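Kitchen corner – tables, wrappers and the tea shelf

Quick one this time, I'm writing it between two phone calls. Thanks to everybody who stayed on after the May supper at Komcombe and helped put the room back. 77 of us ate, almost 80 with the late ones, and the floor was swept before ten. Great work.

Now the tables. Small stuff gets left on them. Wrappers mostly. Crumpled up, pushed to one side, forgotten. Then the next group comes in and has to start by clearing up, and Yanti Nair had a whole sewing class waiting the other evening while she went round with a bag. Not fair on her. Please – before you put your coat on, look at your table. Wrappers in the bin, crumbs too, then a wipe. 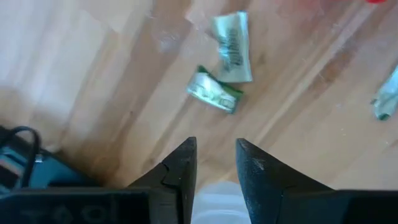 Same goes for the window sills and the top of the piano. Wipe with a damp cloth and go along the grain, no spray please, the spray leaves a haze and Martti Ojala has to rub it off again. Cloths are in the second drawer down, under teh tea towels. Used ones go in the bucket, don't fold them back in the drawer damp (somebody did, we all smelled it).

Bins. There are 6 now, Tudor Anghel brought the new ones over from Astmont. Small one by the door is for wrappers and other bits that can't be recycled. Paper and card in the blue. Food scraps in the one with the lid, and shut the lid.

Tea shelf – we are out of sugar and nearly out of decaf. Chathurika Munasinghe is doing the next shop so tell her if you want anything particular. Cookies are fine, the individually wrapped kind too, just see above.

Also still looking for the big serving spoon. Long handle, slightly bent. If its in your kitchen drop it back any evening, no questions. Yolanda has the key.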